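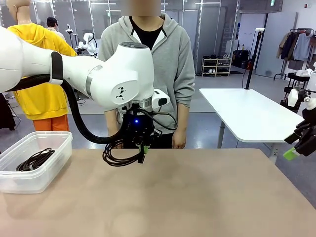

Chapter 4
Convenience foods and frozen meals

Most kitchens in Britain now hold some food that was cooked or part-cooked in a factory. This chapter looks at how such foods are made, what they cost and how they fit into a week's meals.

Convenience foods fall into groups according to how they are kept. Tinned and dried foods need only a cupboard. Chilled foods must stay in the fridge and be eaten by the date on the pack. Frozen foods last for months, provided the freezer is kept at minus 18 degrees Celsius or colder.
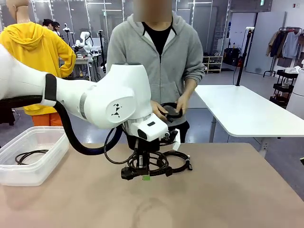

Tài Đàm points out that the word "convenience" covers too much: a bag of frozen peas saves a few minutes of shelling, while a ready-made lasagne replaces an hour's cooking, and the two should not be judged by the same rule.

Keep this in mind when you read the case study of the Cuvcombe school kitchen, which serves 480 lunches a day. The cook there buys frozen vegetables all year but makes her own sauces - a choice based on cost as well as taste.
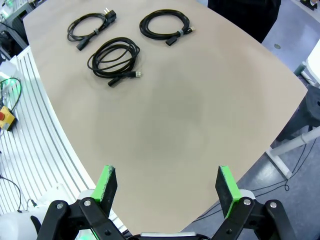

Before you start section 4.1, write down everything you ate yesterday. Mark each item as fresh, tinned, dried, chilled or frozen. Keep the list, as you will need it again for the costing exercise on page 17.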